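Filed under: Home & Everyday, Small Rooms
March 15, 2019 – by Wilma Verhoeven

I have been meaning to write about the desk ever since November, when I finally got it up the stairs with the help of Danang from next door and a great deal of huffing on the landing. It's dark brown wood with a wide drawer under the top, and it weighs about as much as a pony. I bought it from a man in Morinholm who was emptying his aunt's apartment, and he seemed so relieved to see it go that he threw in the lamp and a box of sheet music I can't play.

My plan was that it would be a writing desk. I had such a clear picture of myself sitting there in the mornings with a cup of tea, answering letters (I do still get letters, mostly from Khalil, who refuses to type anything longer than a grocery list). And for the first couple of weeks that's how it went! Then one evening I was too tired to carry my supper all the way to the kitchen table and back, and I ate my soup at the desk, and I'm afraid that was the beginning of the end.

You know how it goes with a flat surface. First it was soup. Then it was the mail, then the mending, then a jar of buttons I was sorting for my sister, and before long I was writing my letters on a tray in bed because there wasn't a bare patch of desk left to put an envelope on. I did try one of those desktop organizers with all the little slots, but it only gave the clutter more places to sit. It went to the thrift store along with the sheet music.

So last month I had a proper go at it. I took every single thing off the top and put it on the rug, and then I pulled the drawer out as far as it would go and did the same with that. I'll confess the drawer was worse. I had 47 pens in there (I tested each one on the back of a seed catalog, and 12 of them wrote), plus candle stubs, a tape measure, two address books and a very old peppermint that had welded itself to the wood. I got it off with warm water and a butter knife, and a lot of patience.

Once it was all on the rug I made a cup of tea and just looked at it for a bit, which I recommend. I had thought I would sort everything by what it was, the way the magazines tell you to, pens with pens and paper with paper. But I found it was easier to think about when I use a thing. Letter things stayed. Mending things went to the bedroom, where I do my mending anyway, in front of the window. The buttons went home to my sister, who I don't think wanted them back.

The rule I have now is a small one. Anything that comes to the desk with food or drink has to leave again when I do. A bowl, a bottle, a mug, a plate with toast crumbs – it all goes back to the kitchen in one trip before I turn off the lamp.
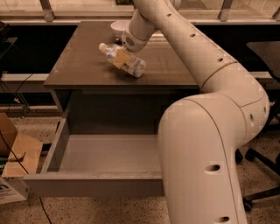
I don't always manage it. Some nights the bowl stays out until morning and I grumble at myself over breakfast. But most evenings it gets done, and I have started giving the top a wipe with a barely damp cloth while I'm at it, just because the dust shows so badly on dark wood. It has its scuffs and I've decided to leave them alone. Danang offered to sand and oil it for me when the weather warms up and I said I'd think about it, but between you and me I like it a little worn.

The other thing that helps is opening the drawer all the way every so often, all the way to the back, and not just the few inches you need to fish out a stamp. Things creep to the back of a wide drawer. I give it 30 minutes with the radio on, and if I come across something I had forgotten I owned, out it goes.

Next on my list is the hall closet, which I am dreading. If any of you have ideas for keeping winter boots from multiplying, please do write and tell me. I owe Khalil a long letter first, though, and I have a clear desk to write it on.

Contact | Older posts | © 2019 Wilma Verhoeven | Back to top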